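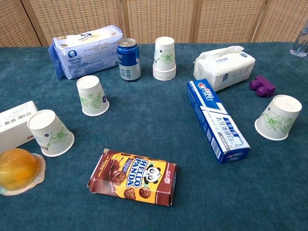
*3 min read*

# Comusley table set

Comusley is a small collection of notes and photos of ordinary tabletops with mixed household things on them: cups, cans, tissue packs, snacks in their wrappers. It was put together for people who write item lists, sort photos by content, or want everyday clutter to test a labeling sheet on. This file covers what is in the set, how the entries are written, and what to watch for.

## What's in it

| Part | Entries |
|---|---|
| Photos | 3276 |
| Photos with a full item list | 2054 |
| Photos with a short note only | 553 |

The photos not in either of the last two rows have no text yet. They are in the `unlisted` folder and can be used as they are.

## Table and backdrop

Tables are covered with a plain cloth before anything goes on them. The dark teal one has a slightly fuzzy surface and shows up a lot in the Boko folder, usually with the light tan woven divider standing behind it. Other folders use a gray cloth or a bare table. The cloth is not listed as an item. The divider isn't either, but it gets a line under `background`.

Write `woven panel divider` for it. Early entries say rattan in some places and wicker in others, and we never settled which it was, so both words are being taken out.

## Item names

Use the plain name first, then the color, then any pattern. Brand names go in only when they can be read off the pack without guessing.

- `paper cup, white, green floral and fern pattern`
- `paper cups, nested stack, same pattern`
- `can, aluminum, blue and white`
- `tissue pack, soft, white`
- `tissues or wipes, large soft pack, light blue and white`
- `box, cardboard, white`

"Tissues or wipes" is a proper entry and should stay that way. Several of the larger packs can't be told apart from the outside, and an entry that picks one is worse than an entry that leaves it open.

Printing on a pack is noted by kind: `small Chinese characters`, `product panel`, `logo, blue, square`. Don't translate it or fill in letters that are too small to read.

## Cups

Cups cause most of the mistakes. The rules are:

1. A nested stack is one item. Don't guess how many cups are in it.
2. The top cup of a stack is part of the stack. It does not get its own line.
3. A cup on its own is a separate item even if it has the same print as the stack.
4. Upside-down cups get `inverted`. If one also leans, add `tilted`.

The floral cups have a green fern on one side and small blue flowers here and there, so the same design can look different depending on which way a cup is turned. Check the pattern before listing two kinds.

## Folders

- `pemine/` – kitchen tables, mostly dishes and jars
- `boko/` – cloth-covered tables with snacks, cups and paper goods
- `falcao/` – desks and shelves (the name is Falcão, spelled without the accent in paths)
- `unlisted/` – photos with no text

Each listed photo has a text file next to it with the same name. The first line is the folder, the second is the background, and the items follow one to a line, back of the table first. Left to right within a row is preferred but wasn't enforced before February, so the older lists are in any order.

## Known problems

- Some snack packs are listed only as `snack, packaged`. These are being filled in where the pack can be read.
- `tissue pack` and `tissue box` were swapped in part of the Pemine folder. A soft plastic pack is never a box.
- Silver can tops were sometimes put down as the color of the whole can.
- A few lists leave out items at the back of the table, mostly flat ones behind taller packs.

## Changes

**February** – cup rules rewritten, stack counts removed from all lists, `background` line added.

**Before that** – Falcão folder added, item names put in lowercase.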